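January 2022

Notes from the Household Manipulation Section, Second Term

The Fosmont Robotics Club concluded the simulation portion of its program last month, and members have asked for a written account of the kitchen project. I have served as faculty adviser to the club for several years and am pleased to provide one on these pages. The views expressed are my own and should not be read as a statement by the school.

The project was carried out entirely in software. Fourteen students took part, divided into teams of two, and each team was assigned the same two-armed robot and the same set of rooms. The task list was drawn from the Toltelent student challenge, which asks entrants to have a robot find a named object on a kitchen counter, pick it up, and set it down at a second location without disturbing anything nearby. Entries are scored over 138 trials, and the starting positions of the objects change from one trial to the next.

Work began in November. The first weeks were given over to reading and to learning the Gristine simulator, which the club uses under a classroom license. Several students had hoped to begin with grasping at once. I asked them to spend that time on arm motion alone, and I would make the same decision again. A team that cannot bring an arm across a counter in a controlled manner has little use for a grasp planner.

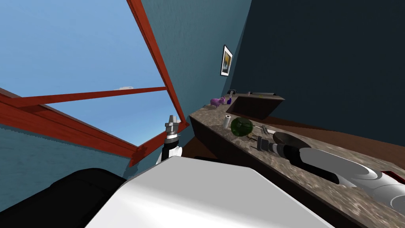
Progress after that point was uneven. Round objects caused the most difficulty, and two teams rewrote their approach to them entirely. Long, flat tools were easier to locate but harder to lift, because the fingers would meet the counter before they closed. One team solved this by tilting the wrist a little before the final descent. Another chose to slide the tool first and lift it afterward. Both methods are permitted under the rules, and both were kept.

The Wanyama team submitted the strongest entry, with 74 successful trials. (Teams are named after the study rooms in which they meet.) Their code was not the fastest in the club. It was the best documented, and when an arm stopped short of its target the students were able to find the responsible line within a single meeting. Other teams have since been given access to their notes, with their permission.

I should also record what did not go well. The shared computer was reserved too heavily in the last two weeks, and some teams completed far fewer practice runs than others. A sign-up sheet will be posted at the start of the coming term. In addition, log files were saved under whatever names the students preferred, and a good deal of time was lost in sorting them. A naming rule is now printed inside the front cover of the club handbook.

Meetings resume in Room 141 at the usual hour. New members are welcome and need no prior experience in programming, although they should be prepared to attend the first three sessions in full. Parental consent forms may be returned to the main office.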